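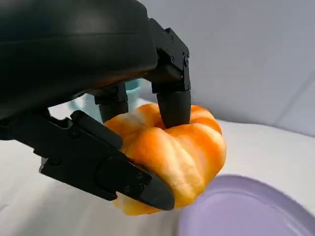 Domovell 把持データ班

Prornness 多指把持データセット README 兼データカード

最終更新 2020年5月31日(日)

概要

Prornness は、多指ハンドによる卓上の把持動作を手首カメラで収録したデータセットである。収録エピソード数は1363。対象物は表面の凹凸が大きく、個体ごとに形が異なるものを優先して選んだ。うね状の溝をもつ小型の飾りかぼちゃ、殻付きの木の実、編みかご類などが含まれる。

本文書は、収録時に守るべき規則、ラベル付けの基準、配布物の構成、既知の制約をまとめたものである。収録を新たに行う者は「収録規則」と「停止条件」を、データを利用するだけの者は「ラベル定義」以降を読めばよい。ハンドの組立手順と制御器の調整方法は扱わない。

用語

「手首カメラ」は、ハンド基部に固定され、ハンドと一緒に動くカメラをいう。作業台や壁に固定したカメラの映像は本データセットに含まない。

「対向把持」は、親指の腹と、それに向き合う側の指の先端とで対象物をはさむ把持をいう。指の本数は問わない。上から押さえる指と、手前下側を支える親指の組み合わせもこれに該当する。

「包み把持」は、掌を含む面が対象物に接する把持をいう。掌が対象物の近くにあるだけで接触が確認できない場合は、包み把持としない。

「配置先」は、対象物を置くべき領域をいう。皿、トレイ、容器のいずれかを用いる。

「エピソード」は、ハンドが待機姿勢を離れてから待機姿勢に戻るまでの一続きの記録をいう。途中で停止したものも1エピソードとして数える。

ディレクトリ構成

episodes 以下にエピソードごとのフォルダを置く。各フォルダには映像、関節角の時系列、指令値の時系列、ラベルファイル、収録票が入る。収録票は収録者が手で記入したものを転記したテキストで、自由記述欄の表記ゆれは修正していない。

calib には手首カメラの内部パラメータと、ハンド基部に対する取付位置の測定値を置く。カメラを付け直した日はファイルが分かれる。エピソードと校正ファイルの対応は、各エピソードのラベルファイルに記した。

objects には対象物の個体台帳を置く。個体名、外形の測定値、質量、入手時の状態、廃棄の有無を記載する。

tools には読み出し用のスクリプトと、時刻同期の検査スクリプトを置く。

収録規則

1 作業面

作業面は白または淡色の無地とし、模様のある面を使わない。布を敷く場合は四隅を留め、対象物の下に大きな折れを残さない。細かいしわは許容する。布の交換は収録の区切りで行い、同一区分の途中で色味の異なる布に替えてはならない。

背景の壁は無地を原則とする。作業に使わない容器や皿は卓上から下げる。下げられない場合は収録票の「残置物」欄に記載すること。欄が空白のエピソードは残置物なしとして扱われるため、記入漏れは後からの訂正が難しい。

2 照明

拡散光のみを使用する。直射光が入る時間帯は遮光する。黒色のハンド外装は光沢が出やすく、強い点光源のもとでは外装の反射が対象物の輪郭と区別できなくなる。また、鮮やかな色の対象物は、接近した外装の縁に色が映り込む。映り込みは除去の対象としない。輪郭の自動抽出を行う利用者は、対象物の色だけを手がかりにしないこと。

3 カメラの取付

取付ねじの締付は、その日の最初の収録前と、対象物の種類を替えるたびに確認する。ハンド外装が画角の大きな部分を占めることは仕様上避けられない。ただし、指を完全に開いた待機姿勢で、少なくとも親指の指先パッドと対象物の一部が同時に見えなければならない。この条件を満たさない取付では収録を開始しない。

レンズの清掃は乾いた布で行う。清掃後は校正板を撮影し、calib に追加する。

4 対象物の取扱い

天然物は個体差が大きく、乾燥や傷みによって質量と表面が変わる。収録の前後に質量を測り、個体台帳に記入する。表面に割れ、へこみ、変色が生じた個体は、程度にかかわらず収録から外す。

飾りかぼちゃのように溝の深い対象物では、指先パッドが溝に入る場合と、うねの頂部に当たる場合とで接触の安定性が異なる。収録者は初期姿勢で対象物の向きを変え、両方の場合が含まれるようにする。特定の向きだけを選んで成功率を上げる操作は禁止する。

へたのある個体では、へたに指先を掛けて持ち上げてはならない。上から押さえる指がへたの位置を覆うことは差し支えないが、荷重をへただけで受ける把持はラベル「不可」とし、成功に数えない。指で上面が隠れて判断できないときは、収録前に撮影した静止画と関節角を照合する。

5 配置先

配置先の皿は、対象物とも作業面とも色相が異なるものを選ぶ。皿の縁が対象物の下端に近い配置では、移動中に縁へ接触しやすい。縁への接触そのものは失敗としないが、接触後に皿が動いた場合はラベル「配置先移動」を付ける。

手首カメラでは皿の一部しか映らないことが多い。皿全体の位置は収録票の座標欄を正とし、映像から推定した値で上書きしてはならない。

6 把持力

把持力の上限は対象物の種類ごとに定め、個体ごとに変えない。上限値は objects の台帳に記載した。上限に達しても持ち上がらない場合は、そのまま終了し、失敗として記録する。上限を引き上げて再試行した記録は本データセットに入れない。

7 連続運転

連続して収録できるのは400エピソードまでとする。上限に達したら電源を落とし、指の各関節のねじ、ヒンジ部の緩み、指先パッドの摩耗を点検する。パッドを交換した場合は、左右や指の別にかかわらず収録票に交換の旨を書く。摩耗したパッドと新品のパッドでは摩擦が異なり、混在させたまま比較すると把持方式の差を誤って読み取るおそれがある。

人の立入りと監視

収録中は、操作者が非常停止ボタンに手の届く位置にいること。無人での収録は認めない。ハンドの可動範囲に手を入れるのは、駆動電源が切れていることを表示灯で確認した後に限る。対象物の向きを直すだけの短い作業でも例外としない。

操作者と記録者を兼ねることは認めるが、停止判断と収録票の記入が重なった場合は停止を優先する。記入が遅れた項目には「事後記入」と付記する。

指の間に袖口、手袋の余り、ケーブルが入る可能性のある服装では可動範囲に近づかない。ケーブルはハンドの背側に通し、親指の可動側を横切らせない。

停止条件

次の4条件のいずれかに該当した場合、操作者は直ちに停止し、エピソードを「中断」として保存する。

対象物に目視できる割れ、またはつぶれが生じた場合。
指の関節角が指令値から規定幅を超えてずれ、その状態が続いた場合。
ハンドの外装または指が作業面に強く当たった場合。
人の手、衣服、工具が可動範囲に入った場合。

中断したエピソードを削除してはならない。成功例だけを残したデータは、利用者に把持の難度を誤って伝える。中断の理由は定型の区分から選び、該当がなければ自由記述とする。

ラベル定義

ラベルは把持方式、結果、遮蔽の程度、付帯事象の各項目からなる。

把持方式は、対向把持、包み把持、判定不能のいずれかとする。判定は把持が成立した時点の映像と関節角による。対象物の裏に回った指は映像から先端が見えないため、映像だけで接触を断定せず、関節角と指令値の差を併せて確認する。両者が食い違うときは判定不能とする。

結果は、成功、失敗、中断、不可のいずれかとする。成功は、対象物が配置先の内側に静止し、指がすべて離れた状態を条件とする。配置先の縁に掛かって静止したものは失敗とする。

遮蔽の程度は6段階で付ける。最も低い段階は対象物の輪郭がすべて見えるもの、最も高い段階は対象物がほぼ見えないものである。掌部の外装による遮蔽と指による遮蔽は区別しない。布の影や照明による暗部は遮蔽に含めない。

付帯事象には、配置先移動、残置物接触、滑り、持ち直しを用いる。複数を同時に付けてよい。

ラベル付けは、収録に立ち会っていない者が担当する。収録者の記憶による補正は行わない。判断が分かれたエピソードは別の担当者が再判定し、初回の判定も履歴に残す。

瞬間画像の扱い

1枚の静止画から読み取れるのは、その時点の位置関係だけである。指先パッドが対象物に触れて見えても、荷重を支えているかどうかは画像からは決まらない。対象物の下端が作業面に近い場合は、浮いているのか接しているのかも前後の映像を見なければ判定できないことがある。静止画だけを切り出して学習に用いるときは、結果ラベルを各画像にそのまま割り当てないこと。とくに持ち上げ直後の画像に「成功」を付与する使い方は、ラベルの定義に反する。

Jivbridge との互換

関節角と指令値の時系列は Jivbridge 形式で保存した。時刻は単調増加のカウンタで、壁時計の時刻ではない。映像との同期は各エピソード冒頭の同期信号による。同期信号を検出できないエピソードにはラベルファイルに「同期不良」と記載してある。映像のみを使う用途では問題にならないが、接触時刻の推定には使用しないこと。

親指の関節は、他の指と符号の向きが逆である。読み出しスクリプトの既定動作では符号をそろえて出力する。生の値が必要な場合はオプションで変換を切ること。

Hellwig の変換器を経由したファイルでは、欠測値が直前の値で埋められる。欠測を区別する必要がある場合は変換前のファイルを用いる。

適した用途と適さない用途

把持方式の分類、遮蔽下での対象物検出、滑りの検知、収録手順の比較検討に適する。

食品の取扱い性能の評価には適さない。天然の対象物を含むが、衛生面の管理を行っていない。人への受け渡しを伴う作業の安全性評価にも使用しないこと。受け渡し動作は収録していない。

既知の制約

背景が淡色に偏っており、暗い背景での検出性能はこのデータでは評価できない。

ハンドの外装は黒のみである。外装色の異なるハンドに適用する場合は、自己遮蔽部分のマスクを作り直す必要がある。

天然物の個体台帳のうち、初期に収録したものは収録後の質量が未記入である。推定値による穴埋めはしていない。

奥に置かれた容器類は、指の隙間から縁だけが見えることがある。種類を特定できないものは「容器類(不明)」とした。

改訂の手続き

規則を変更するときは、変更前の規則で収録したエピソードに旧規則の番号を残す。旧エピソードのラベルを新しい基準で付け直した場合は、元のラベルを別ファイルに退避する。次の改訂は8月を予定しており、遮蔽の段階付けと、残置物欄の記入様式を見直す。

誤りの報告には、エピソード番号、該当時刻のカウンタ値、現在のラベル、妥当と考えるラベルを記載すること。静止画のみを添付した報告は、該当箇所を特定できるまで保留とする。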